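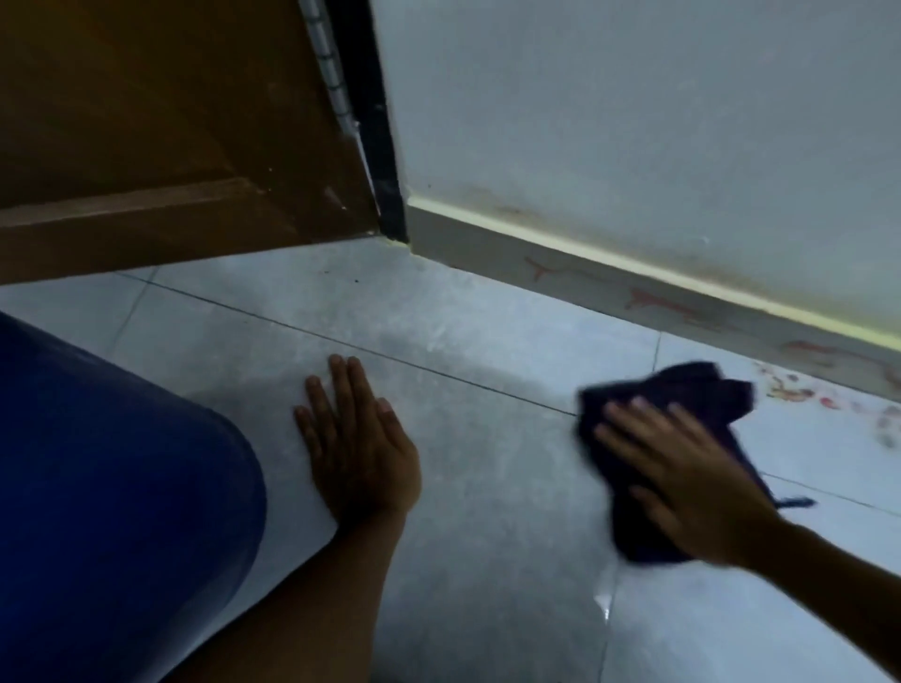
# Pinky-red marks on grey tile skirting, what shifts it?

**grultar_lane**
Moving out at the end of January and the agent's checklist runs to 47 items, one of which is "skirtings, all". Most of mine are fine. The stretch beside the brown door has reddish streaks on the face of the tile and more on the floor in front. Could be felt tip, could be beetroot, I have lived a full life in this flat. What would you start with?

**Glykeria Drakos**
Warm water, washing-up liquid, cloth. Give it ten minutes before you go near anything with a skull on the bottle.

**mopandglory**
Disagree. If it's pen you'll be there until Easter. Surgical spirit on a cotton pad, window open.

**Glykeria Drakos**
And if that cream line along the top is caulk, you'll have smeared spirit all over it. Soap first.

**grultar_lane**
Soap it is, as I already own some. Report from the floor: 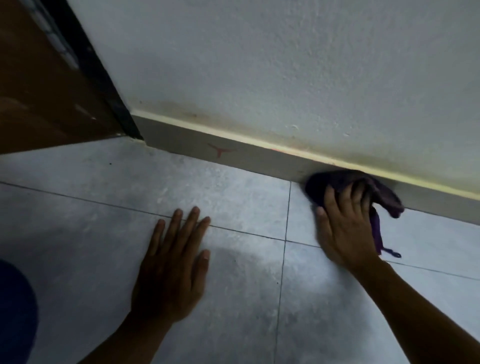

Knees are the real problem with skirting. I'm 188 cm tall and was not designed to work at this altitude. Best method so far is one palm flat on the tiles and the purple cloth bunched up in the other hand, run along where the board meets the floor. There's a little Y-shaped mark further up the face that I'm saving for when I feel stronger.

**arkov_b**
Old cushion under the knees. Also fold the cloth, you get more clean sides out of it than with a scrunch.

**mopandglory**
Folding won't help if it's ink.

**arkov_b**
Nothing will help you if it's ink, apparently, except being right.

**grultar_lane**
Second go, after tea:
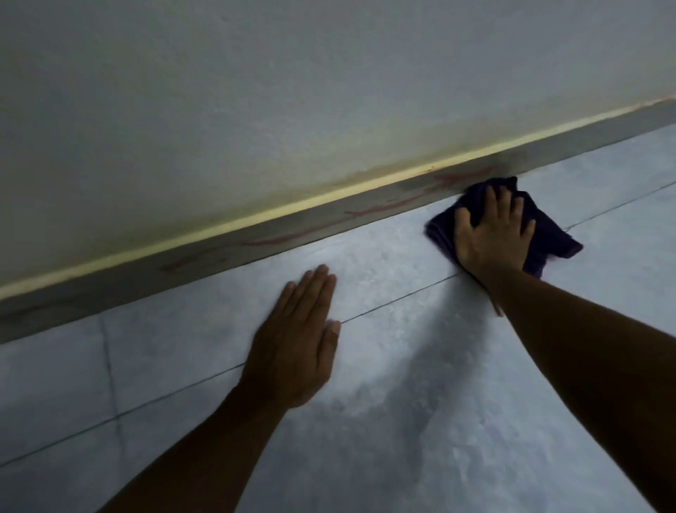 *Skirting by the door. Fainter in places, still legible in others.*

**Glykeria Drakos**
Those loopy bits do look like scribble. I'll give mopandglory half a point. What's the yellowy-brown band on the wall over it?

**grultar_lane**
That has its own line on the checklist, item 4, "walls, marks to". I was hoping to discuss it with no one.

**mopandglory**
Don't scrub it, you'll have the paint off. If it's damp it'll come back anyway. Tell the agent.

**arkov_b**
Stain block and a dab of white. My last place charged me 205 quid for "redecoration", for one wall.

**Glykeria Drakos**
Painting over damp is how you get charged twice. Check it's dry first, please.

**grultar_lane**
Will ring them in the morning. Spirit on a hidden bit tonight, cushion located.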